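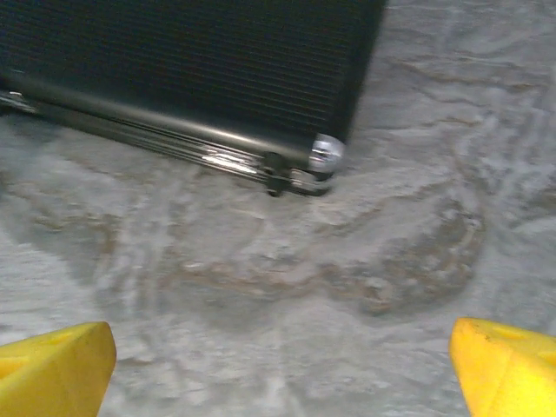 Murray Mudgway had never walked farther than the mailbox and back when he signed up for the parish pilgrimage to Briltisthorpe. He was recovering from a knee operation, and his wife had put both their names on the sheet at the back of the church.

"I told her I'd drive the luggage," he said. "She said they already had a driver."

That was 22 years ago. Mudgway has made the walk every year but one since then, and for most of that time he has been the person who plans it. The pilgrimage leaves from St. Brendan's in Tautahi on a Friday in March, always during Lent, and reaches the chapel of Our Lady of the Ford at Briltisthorpe on Sunday in time for the noon Mass. The route is 30 miles. Walkers sleep the first night in the school gym at Rovlow and the second in the parish hall at Trotard.

We spoke in the kitchen of the Tautahi rectory, where he was sorting song sheets into piles. Some were left over from earlier years, and he was checking them for missing pages.

The first group was small enough to eat at one table. Last year 395 people registered, and more joined along the road. Mudgway doesn't count the ones who join on Sunday morning.

"They park at the bottom of the hill and walk up with us, and they're welcome," he said. "But I only have to feed the ones who registered."

He has set the limit for this year at 500, which is what the hall at Trotard and the tents beside it can hold. He was asked in the fall to consider a second departure a week later and turned it down. Father Dunne, the pastor then, had wanted everyone to arrive together, and Mudgway said he would like to keep it that way as long as the road allows.

The day begins with Morning Prayer at 6:30. The rosary is said four times on the first day, once in silence. Between decades people talk, and Mudgway said he used to worry about that.

"The first few years I went up and down the line asking people to be quiet," he said. "Then a woman told me she had just spent an hour talking with her son, and they hadn't spoken since Christmas. I quit doing it after that."

Confessions are heard while walking. A priest drops back to the end of the line with a purple stole on, and anyone who wants him falls in beside him. Three priests are coming this year, and a deacon from Rovlow will preach on Saturday night.

The statue of Our Lady is carried on a litter by four people, who change every half mile. Mudgway keeps the list of bearers himself. He puts first-time walkers on the last stretch before the chapel if they ask for it, and he leaves a few places open for people who decide on the way.

The year he missed was the year his wife, Carol, was ill. She died that summer. The walkers sent a card from Trotard that everyone had signed, and he still has it.

"I didn't know if I would go back," he said. "The next March I went out to see them off and I had my boots on. I suppose I'd made up my mind when I laced them."

He is training two younger parishioners to take over the planning, though he has not named a date. The road permits are the part they find hardest, he said, because the county line falls between Rovlow and Trotard and each side has its own form.

Asked what he prays for on the way, he went back to the song sheets for a while before he answered.

"The first day, mostly my knee," he said. "By Saturday I've got other people's names. They give them to me on slips of paper, and I carry them in my shirt pocket and read them at the stops. Some of them I don't know at all."

The slips are left in a basket at the foot of the altar in Briltisthorpe. Registration is open at the rectory office until the second Sunday of Lent, and children under 12 need an adult walking with them.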